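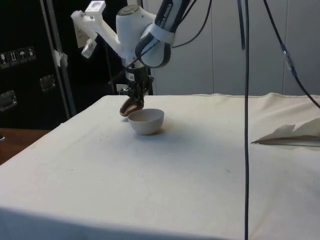
Zokilar: a dataset of nail polish swatches

Maintained by Rebecca Serra and Do-yoon Ji
Current release: January 13, 2025

What this is

Zokilar is a table of 220 nail polishes, each one painted, looked at and argued over. It started as Rebecca's private spreadsheet for not buying the same dusty mauve again. She has bought it again anyway, but now it's documented.

What's in it

swatches.csv - one row per polish, with the columns below
notes.txt - the longer comments, including the rude ones
aliases.csv - shades sold under more than one name

Columns

brand: as printed on the bottle. Wirnard and Carbone make up most of the early rows, as those were what the chemist up the road stocked.
shade: the maker's name for it, spelling left alone.
colour: our name for it, from a list of 30. Greige is on the list. Do-yoon objected and lost.
finish: cream, jelly, shimmer, glitter, matte or "other". Most of "other" is magnetic polish, which I should split out one day.
coats: how many it took before the nail line vanished.
dry_min: minutes until it could be touched without regret. Anything over 30 is entered as 30, by which point we'd given up and gone to make tea with our elbows.
wear_days: days until the first chip, on the right hand.
smell: free text. Please don't try to run statistics on this.

How it was made

Every polish went on over the same base coat, with 2 people scoring it separately. Where they disagreed on colour, Marjan Zamani had the final say, and she would like it known that she never asked for the job. The wear test stopped at the first chip, even if the chip was caused by a tin of chickpeas.

Known problems

Colour was judged in a north-facing kitchen, and the rows added in May look warmer than the rest.
Rows from Zokora are all from one gift set and shouldn't be taken as a verdict on the whole range.
wear_days favours people who don't wash up.
Blank cells in dry_min mean we forgot the timer. They don't mean zero.

Licence

Use it for whatever you like, with credit. Corrections are welcome, but please include the brand and shade. "The pink one is wrong" has been received and is being considered along with all the other pink ones.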